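Plelbridge Textile Reuse Centre has completed its assessment of the Malitz two-arm folding kit, supplied by Sayegh under its trial scheme. We set out our findings in this thread for other centres that have been offered the same package. 1/16

The kit consists of two arms, a gripper for each, the control software and a year of remote support. The buyer provides the table, the power and a person to watch over it. The quotation we received did not make the last point clear, and we have asked Sayegh to amend it. 2/16

Our interest is in sorting and folding donated clothing before it goes to the shops. It is slow work at a bench, and we find it hard to staff in September, when donations rise. 3/16

For the assessment we asked for soft, plain garments in one colour at a time, presented in a heap. A heap is how clothing reaches us. The supplier's own demonstration began with garments already laid out, and we did not consider that a fair test. 4/16
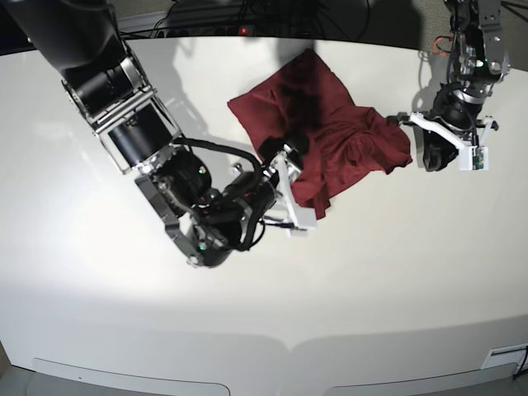

The software treats the job as two separate stages. It first looks for an edge or corner it can hold, then spreads the cloth between the two arms. Folding begins only when the second stage is judged complete. An operator may stop the work at either point, and the stop control was easy to reach and clearly marked. 5/16

We ran 500 attempts in all. A garment counted as a success only if it could go into a shop crate without being touched again by a member of staff. By that measure 273 succeeded. 6/16

Sayegh prefers a looser measure, under which any garment left flat on the table is counted. On that basis the figure rises to 450. Both numbers are correct, and any centre comparing quotations should ask which of the two it is being shown. 7/16

Most failures came early, while the arms were trying to take hold. Thin knits were the hardest. The gripper would pick up two layers where it needed one, and the software did not always notice. Shirts with a stiff collar gave much less trouble. 8/16
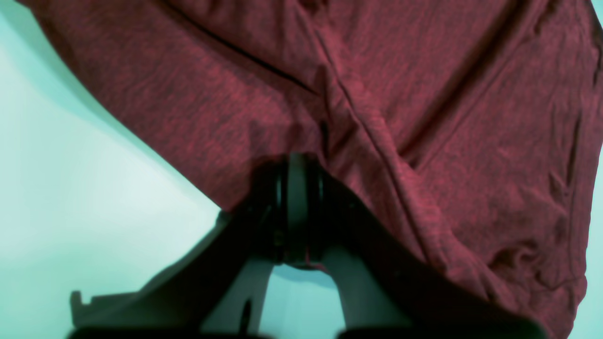

We were also asked to comment on wear to clothing. We checked each garment by hand after its attempt and recorded no tears. A few fine knits showed a pulled thread, and we have advised that these be kept out of the machine until the grip force can be set for each type of cloth. The present version offers one setting for everything. 9/16

Setting up took longer than the guide suggests. The arms must be matched to the height of the table, and the steps for doing so are spread over three separate documents. We would ask for a single printed sheet. The support desk was prompt and courteous throughout, and that deserves to be said. 10/16

On cost, we can speak only for ourselves. The monthly charge falls within what we could justify if the stricter success figure improved. At its present level, the time saved at the bench is largely spent on watching the arms and putting failed garments back. 11/16

We have been asked how the kit compares with the Platetti folding frame, which several centres already own. The frame is faster on shirts and towels, but a person must clip each item in place. The Malitz kit will at least attempt a garment that nobody has prepared — the two products do not do the same job. 12/16

Our decision is to extend the trial and not to buy at this stage. We have given Sayegh a short list of changes, with grip settings and the detection of double layers at the top. 13/16

Centres wishing to see the full table of results, including the breakdown by type of garment, may request it by replying to this thread. We will not share the supplier's prices. 14/16 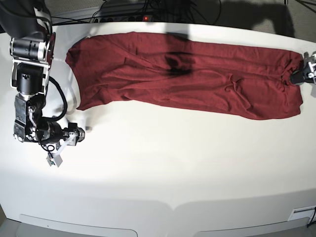 Elie Khasawneh writes that the stricter measure is the only one a shop would recognise, and asks whether the 500 attempts included repeat tries at the same garment, as that would change how the result should be read.

They did. A garment that failed was put back in the heap and could come up again later, and each try was entered as a separate attempt. The full table marks the repeats, so readers may remove them if they wish. We should have stated this with the figures, and we are grateful for the question. 15/16

The extended trial will use the same heap, the same table and the same stricter measure. Heavier items such as jumpers and denim will be added once the new grip settings arrive, and those results will be posted to this account under the same heading. 16/16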